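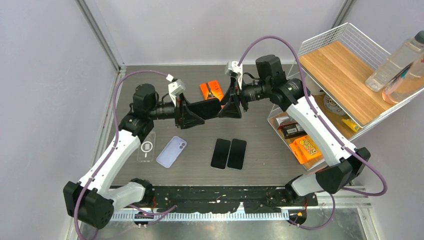
Kuvham adds 800 places to free phone and tablet help sessions

February 2, 2023

Kuvham, the adult learning charity, is opening four more venues for its Usuga programme, which offers free help with phones, tablets and online forms to people aged 60 and over.

The new venues are libraries in Livomus and three neighbouring towns. Between them they will provide 800 places before the end of the summer term. Sessions last 90 minutes and are run in groups of no more than five, with one tutor to each group.

Last year 1,021 people completed a Usuga course. The most requested topics were booking a GP appointment, making video calls and spotting scam text messages. A new session on parking apps has been added after repeated requests from learners.

Yurani Zapata, head of programmes at Kuvham, said: "Most people who come to us already own a phone. They can ring their daughter on it, but they have been told to renew a bus pass online and don't know where to start. We sit down and do it with them, on their own phone, at their own speed."

The expansion is paid for by a two-year grant from the Hernurik Fund, which also covers large-print handouts and travel costs for learners who live outside the town centres. People without a device can borrow a tablet for the length of the course — no deposit is needed.

Places can be booked at the front desk of any participating library or by calling Kuvham during office hours. Family members and carers may book on someone's behalf.

ENDS

Notes to editors

Usuga courses run for five weeks, with one session a week.

Interviews with tutors can be arranged through the Kuvham press office.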